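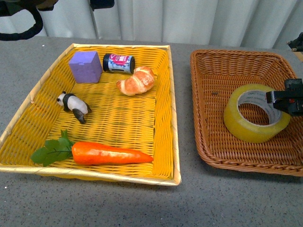
Archive > Press and Courts > Notes

Reporter's appeal put back again

Harriet Mahmoud's appeal was due to be heard in Trindonton this morning. I took the early bus in and found a sheet taped to the courtroom door saying it had been put back. No new date was given. It is the second time this has happened since June.

For anyone new to the case, Harriet wrote two articles for the Paststead news site about how the Szabo quarry got its permit. She quoted letters between the company and the district office. She was charged with publishing official papers without consent and fined 1000, with a ban on reporting for seven months. The court did not say the letters were false. The judge said that question was outside the charge.

The ban is still in force while the appeal waits. If the hearing slips much further she will have served all of it before a higher court looks at whether it was lawful. Her lawyer, Skye Lindsay, asked for it to be lifted in the meantime and was turned down in one paragraph. I have read the paragraph. It gives no grounds.

I don't agree with everything Harriet has written — her piece on the Plalta school closure was unfair to the teachers, and I said so on this blog. That has no bearing on whether she should be allowed to work.

Letters can go to the court office in Trindonton. Keep them short and polite and put her full name at the top. I sent mine this afternoon and will post the reply if I get one.

28 August 2024

Recent posts
Who reads the district minutes?
The Szabo permit, page by page
Why I stopped taking comments
Plalta school: a reply

Older | Newer | About | Contact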